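Budgeting for a second pair of handheld grippers, what am I forgetting?

Posted in Small Shop Automation > Buying and Planning

pokon_basement

Hi all, long time reader, I mostly lurk in the conveyor threads. We're a tiny outfit and we do demonstration recording for other people, meaning somebody holds a gripper in each hand, does a chore over and over, and the recordings go off to a customer who trains their arm on it. We have one pair of grippers now and I've been told I can spend money on a second pair before January, so of course I'm panicking about spending it wrong.

What I have so far: Halitz quoted me 666 per gripper, so double that for a pair, with cables but without the marker cubes. Farkex is cheaper on paper but they want you on their software plan, and I can't get a straight answer out of them about what happens to old recordings if you stop paying. I've asked twice. The second reply was a brochure.
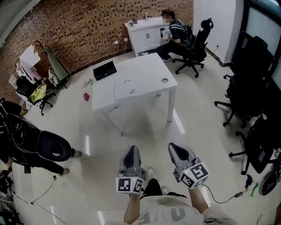
My boss thinks the grippers are the whole cost and we're done. I think he's wrong but I can't prove it with a number, and he likes numbers. I've got a line for spare finger pads, a line for a laptop, and then a line that just says "stuff" with 200 next to it (he did not love that one).

So two things really. What goes under "stuff"? And does a second pair need its own room, or can two people record in the same one if they stay out of each other's way? Ours has a table in the middle and office chairs all over the place, and people need their desks during the day, so I can't just take over the whole floor. Any experience welcome, even the embarrassing kind!

miettinen_fan

Oh boy, I did this exact purchase last spring and I still have the spreadsheet, so let me save you some grief.

Your "stuff" line is way too small. Ours came to nearly double the 200 you put down and we weren't buying anything fancy. Most of it was cables. Get spares of whatever runs to the gripper, and get them longer than you think, and then buy the floor covers too. We skipped the covers and one of our guys stepped back onto a connector in the first month. It was a part we had to order from overseas and we sat there for 23 days with one working hand. You can't do much two-handed folding with one hand, let me tell you. Also put in a decent rolling cart, a box of pads (they wear faster on cardboard than on cloth, no idea why), and a second charger if yours run on batteries.

On the cubes, ask Halitz in writing whether a second pair ships with different marker codes from your first. If both pairs carry the same codes and they're ever in view together, your tracking may not know which one it's looking at. We found out after an entire afternoon of recording and had to toss the lot. They swapped the cubes for free when I complained, but I'd have liked that afternoon back.

As for the room, we share one and it works, but we had to plan it. Tape a line on the floor, give each person their own table, and do a test hour before you promise anybody anything. The thing that ate our time was moving furniture back and forth for the people who needed it. If I were writing your budget again I'd put in paid setup time every morning, because your boss will assume it's zero and it never is. Ours was closer to half an hour until we got the cart.

I'd stay away from the Farkex plan until they answer you. If they won't tell you about old recordings now, when they want your money, I wouldn't expect much later.

gluegun77

Just rent. We rented a pair from Miettinen for a two month job and sent them back after. No idea what they charge now.

pokon_basement

Thank you both, this is super helpful. I never even thought about the codes, I've emailed Halitz. Setup time is going in as its own line and "stuff" is getting split up into cables, covers, cart and pads so it looks more grown up. I'll ask Miettinen for a rental price too, if only so I have something to compare against.

Does anybody know if the floor covers come in a flat kind that chair wheels will roll over? The ones I'm finding all have a big hump.

miettinen_fan

They do, look for the low rubber ones sold for carpet. They slide a bit on tile so get the double sided tape as well.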